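Filed under: Home & Slow Living
Posted in September by the author of Gikent Notes

We use cookies to remember your reading preferences. Accept / Manage

1/ I've been sleeping badly since we moved to Julton, and so many of you wrote with kind advice that I thought I'd share what has helped so far (get yourself some tea, I do go on).

2/ First, the light. Our street has one very enthusiastic lamp right outside the window, and I lay there blaming my age for weeks before I hung a proper lined curtain. Oh, the difference!

3/ Second, I stopped reading the news in bed. I'm on an old Mosquera paperback now, all 587 pages of it, and I have yet to manage more than 3 at a sitting — I mean that as high praise.

4/ Third, supper moved up to six. My sister swears by the Rastia habit of a slow walk afterward, so I do 2 laps of the park, and say hello to the same grumpy terrier each time.

5/ And please, don't be too grown-up about your bedding. I spent years saving for crisp white everything and never once felt cozy in it. Pick something that makes you smile.

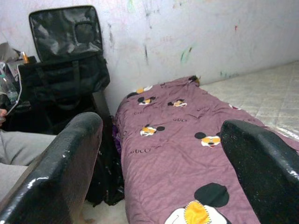

Mickey in yellow sunglasses, on purple. Wrinkles welcome.

6/ I still wake at four some nights, but I mind it less. Tell me what works at your house, I read every single reply, even when I'm slow to answer.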